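Oct 28, 2022

My shoulders hurt, and I've done nothing this week but move a little joystick cap around. If you had told me a year ago that teaching a robot would be a physical job, I would have laughed at you. But here I am with a heating pad on my neck, typing up my notes before I forget everything.

For anyone new around here: I started at the lab in Milenwood in September, after too many years doing data entry in Benulstead. My title says "operator." What I do all day is pick things up with an arm that isn't mine. I drive it from a controller, it copies me, everything gets recorded, and later the people upstairs train a model on it so the arm can (hopefully!) do it without me. We call each recording a demo. My count as of this afternoon is 301 demos that passed review. I'm not going to tell you how many didn't pass.

I got two days of training before they let me record anything real. Despina Vlachou taught me, and she has the steadiest hands I have ever seen on a human being. Her first lesson was to take my coffee away. Her second was to make me move the gripper straight up and straight down for most of a morning, no objects, just up and down, until I stopped drifting sideways. I was so bored I could have cried. Then she put a sponge in front of me and I missed it completely, and I understood why we'd spent the morning that way.

The thing that got me at first was depth. When you reach for your toothbrush you don't think about how far away it is. When you're steering from a couple of camera views, you think about it constantly, and you're still wrong. I'd come down thinking I was right on top of something and I'd be an inch behind it. Despina's trick is to look for shadows. I use the wrist view for the last little bit and the side view for everything else, and if I catch myself flipping back and forth too much I stop and start over, because all that dithering gets recorded too.

And that's the part I keep having to relearn. The arm learns my bad habits right along with the good ones! For my first 50 demos I had this thing where I'd pause before closing the gripper, like I was taking a breath. I didn't even know I was doing it. Then Nermina Nikolovski, who does the training runs, called me over to watch the policy she'd trained on my batch, and the arm came down over a cup and just... waited. Hovered there. Then it closed. It was the strangest feeling, like hearing your own voice on an answering machine. She thought it was hilarious. I had to redo a bunch of those.

So now I try to do everything at one even speed. Approach, close, lift, carry, let go. If I fumble, I'm allowed to recover, and Nermina likes having some of those in there so the arm sees what fixing a mistake looks like. But it has to be a clean recovery. Poking at the thing five times and then shoving it into the wall of the bin until it gives up doesn't count. (I've tried to get that one past her. It didn't work.)

We also had one session of hand guiding, where you skip the controller, grab the arm itself, and walk it through the motion. I loved it for the first ten minutes. You can feel where it wants to go and where it doesn't, and the depth problem is just gone. But your body ends up in the camera's way, and it's real work keeping a big arm on a smooth path. I went back to the controller pretty happily. Despina says the people at the Gouveia site do nearly all of theirs by hand, and I don't know how they have any wrists left.

Bin picking is what I've been on lately, and it's my favorite so far. You get a mix of stuff dumped in, you clear it one piece at a time, and every round is a different puzzle.

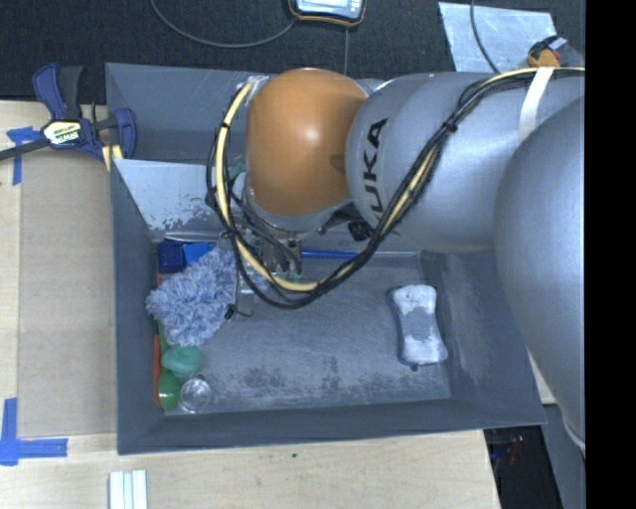

I have strong feelings about microfiber dusters now. They look like the easiest thing in the world, all that fluff to grab, and then you close on the tufts and come up with a few strands while the rest of it stays exactly where it was. You have to go deeper than feels right and get hold of the body of it. Small clear cups are the other one, because I can barely see them on my screen, and a rim is not much to aim for. Give me a brush any day. A brush standing off by itself with open floor all around it is a gift, and I always want to take it first.

Despina doesn't like that I do that. She wants me to mix up my order, so the arm doesn't learn that the easy one always goes first. We argued about it over lunch, and she's right, but I still take the easy one when I'm tired.

My new routine is 30 demos and then I get up, walk to the end of the hall, and shake my arms out like a wet dog. It helps! What also helped was lowering my chair, which Nermina suggested after watching me hunch for weeks.

Next up is the Prollville set, with drawers and handles, and I've never done a drawer. Despina says to pull slower than I think I should. I'll write about it once I've broken one.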